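Re: Books you gave up on
November 1, 2019

Dineo Swanepoel wrote:
> Does anyone else feel guilty about leaving a novel halfway? I am
> on page 405 of the Menach saga and I dread picking it up again.

Dear Dineo, and everyone,

Please don't feel guilty! I carried that same book on the train for most of February and got to page 695, out of 789, before I let it go, and I've slept perfectly well since. My old teacher, Mr Frimpong, used to say that a reader owes an author one fair chapter — he was generous, I'd often have settled for a paragraph.

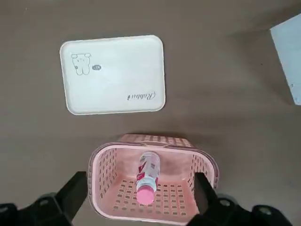
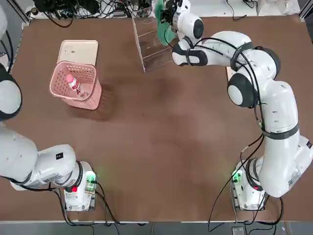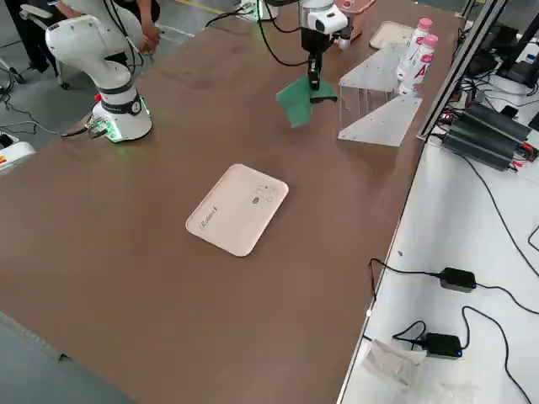 What I do now is keep a slip of paper inside the cover with the date and one line on why I stopped. Sometimes I go back years later and find the line makes no sense at all, and then I read the whole thing with great pleasure (this happened to me with Cisneros, the long sea story, which Lucian had been pressing on me for ages). Other times the line says "too many cousins" and there are still too many cousins.

If you'd like something shorter to clear your head, try Pitar. It's a slim little thing, very funny about aunts, and I could post you my copy if you don't mind tea on the back.

Warmest wishes to all,
Josefina Garrido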